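Trornent oak blanket box, bought second-hand – review
11 Aug 2025

I bought this from a dealer in Skasbridge after looking for a solid oak blanket box to go at the foot of a spare bed. It was listed as 1930s, in good order, with the original hinges. I paid £644, with delivery on top.

The box is panelled on all four sides and stands on plain square feet. The lid is a single jointed board with a moulded edge. It is heavy, and two of us needed a rest on the stairs. 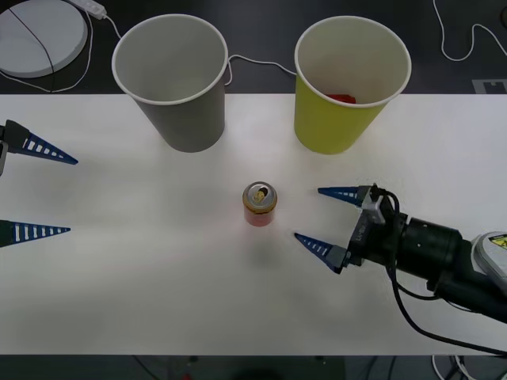 Condition

The listing was fair. There is an old water ring on the lid and a repair to one back foot, both mentioned by the seller. What was not mentioned was a split in the base, 9 inches long, which only shows when the box is empty. It has not moved in eight weeks, so I have left it alone. The inside smelled of mothballs for the first fortnight. Leaving the lid up cured most of it.

The finish is an old wax polish, darker on the front than on the sides. I gave it one thin coat of clear wax and would not do more than that.

In use

It holds four thick blankets and a double quilt with room to spare. The lid stays up by itself if pushed right back, but there is no stay, and I would fit one if children were about.

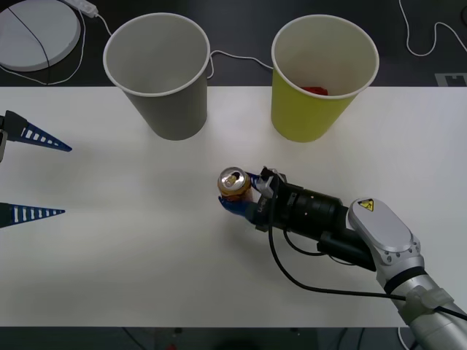 Veronica Munteanu wrote to say that hers, from the same maker, came with a brass stay on the left-hand side, and that two small screw holes under the lid would show whether mine had lost it. She paid a good deal less, though that was 16 years ago.

I looked, and the holes are there, filled with dark wax. A replacement stay should be easy enough to find. 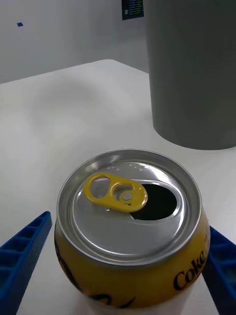 As for the price, I think it was slightly high given the base. A new oak box of this size would cost much the same and the timber would be thinner. I would buy it again, but I would ask for a photograph of the inside first.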